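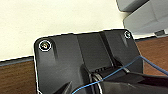 Verkano opens its robot teaching room at Florton

After a long winter of painting and rewiring (and a great many cups of tea), Verkano has opened its new teaching room at Florton, where people who have never touched a robot before can come along and show one how a job is done.

The idea is a friendly one. You take hold of the arm and guide it through the task, or sit at the desk and steer it by remote control, and it keeps a record of every move for the training team to work with afterwards. Wanting Xia, who runs the room, says 189 people put their names down in March, and she would dearly love to reach 1000 recorded turns by the summer.

"Some of our best teachers have been retired bakers," she said. "They've such patient hands!"

Gergely Vida will be on hand each morning to help beginners settle in, and sessions with the remote controls start at two in the afternoon. Places are free, but please do book ahead at the front desk.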